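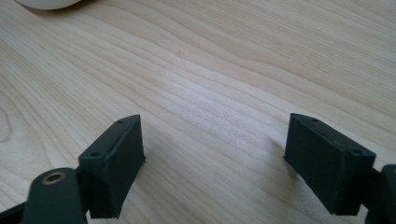 Feltevix open day, Plarnbridge

Posted March 19, 2024

I went to Plarnbridge with a budget sheet and a bad mood. We have money set aside for one piece of automation on the packing side, and three suppliers have already told me that theirs will pay for itself. Feltevix invited us in February, after I asked for a price and got a brochure.

What they sell is a package called Ye. You rent a pair of hand-held grippers, your own people do the job with them, the recordings go off to train the arm, and the arm arrives later. The quote covers the first two parts very clearly. The arm is on a separate page with no delivery date.

Parking is poor, by the way. Use the lane behind the units.

The talk took 20 minutes and had a lot of charts in it. I asked which of them came from a paying customer and was told the Fleltville site, which has had its grippers for 3 weeks. So none of them, really. After that we were let through to the work area, and I was glad to get away from the slides.

The job is kept simple: an orange on a table, a white plastic bin standing further back, a gripper in each hand. You can see why they like it. Our own line handles nets, bruised fruit, labels that come off and the odd crushed box, and I would want to see those before signing anything.

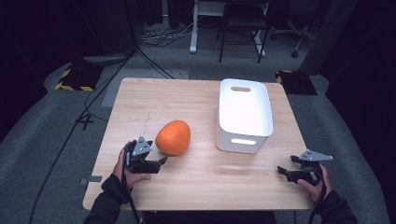
What the rental covers

Two grippers, straps, brackets and a day of training for your staff. The table and the floor markings are yours to sort out, and so is the floor space. Look at how much room one small table gets at Plarnbridge and then go and measure your own packing hall. Ours would lose a bay.

Labour is missing from the quote altogether. Feltevix suggests 2,000 recordings for a single task, and a person has to make every one of them while being paid by you and not packing anything. I asked who pays if the recordings turn out to be no good. The answer was long and did not have a name or a sum in it.

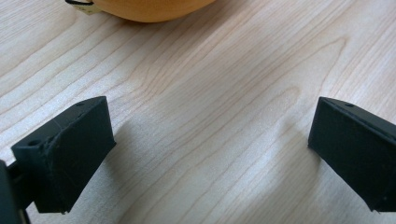
Gripper fingers open on the table, with something orange further back.

Spare parts were a better conversation. The fingers are sold in pairs, and there is a price list, with over 112 lines on it — I stopped reading at the brackets. Ask for the list before you ask for the quote, and ask what happens to the prices after the first year. Mine came back with "subject to review" written next to most of it.

My own sheet now has a line for wear, which it did not have when I set out. A finger that presses on boxes all shift is a consumable, whatever the brochure calls it. The pads here have the slightly rough look of printed plastic, and the bottom corners of the left one seem a bit worn already, so I would like to know how many pairs a site gets through. They are going to send me a figure. I have put in a guess of my own meanwhile — and it is not a kind one.

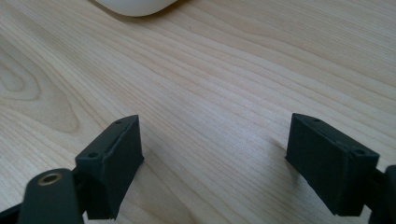
Power, insurance and somebody to look after the thing all still need a number before this goes any further with us. The screw holes along the top of each pad suggest that swapping one is a job for a screwdriver, and if that is right our fitter can do it and I can strike out the service visit. I will ask for that in writing.

For now we are not ordering. I have asked for a short rental on our own site with our own boxes, at a fixed price, and for a date on the arm. The coffee was decent and they did let us stay past the finish time.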